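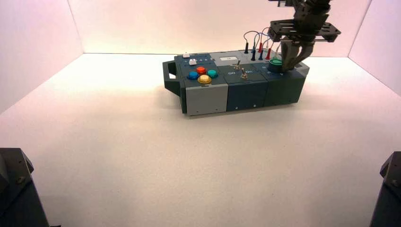 Figure 2. Task board in the enclosure, gripper at the green button.

4. Moving a panel check from the bench to the Ilska cell

This section is for operators and shift leads at sites where button and switch checks used to be done by hand. Read section 3 (Power and air) before you start. You will need the Flavus software open on the cell computer and a login with operator rights.

4.1 What changes for the operator

Under the hand procedure, one person pressed every control and filled in a paper sheet. With the cell running, the arm does the pressing and Flavus writes the record. The operator sets the board, starts the batch, clears stops and decides what to do with a failed unit. A trained operator can look after 2 cells. Do not assign a third, even on a quiet shift.

The paper sheet stays in use for rework – keep a stack at the bench.

4.2 Placing the board

1. Press Hold on the cell computer and wait for the status line to read HELD.
2. Lift the board by the handle on its end. Do not lift it by the test leads or their plugs.
3. Set the board flat on the enclosure floor with the handle to the left and the four-button cluster on the left module.
4. Check that the leads at the back edge hang clear of the green button.
5. Set both toggle switches to Off.
6. Take your hands out of the enclosure and press Release.

CAUTION: The arm can move as soon as Release is pressed. Keep hands, sleeves and lanyards outside the walls.

4.3 Teaching the green button

1. In Flavus, open Points and select GREEN.
2. Jog the gripper down at slow speed until the closed fingertips meet the cap.
3. Press Save Point. Raise the arm 85 mm and press Save Approach.
4. Run Test Press 3 times. All presses must register. If one does not, repeat from step 2.

Note: Teach the point again whenever the board has been moved or the fingertips have been replaced.

4.4 Running a batch

1. Enter the batch number and the press count. The default is 500.
2. Press Start and stay at the cell for the first few presses.
3. If the cell stops with a MISSED PRESS message, press Hold before reaching in.
4. At the end of the batch, sign the record on screen. The signature is the operator's and cannot be entered by the shift lead.

4.5 Shift handover

The outgoing operator leaves the cell in HELD and tells the incoming operator about any open stops. Points taught during the shift are listed under History – read through them before pressing Release.

Vomidby manual set, revised June 2, 2024. Replaces the February issue.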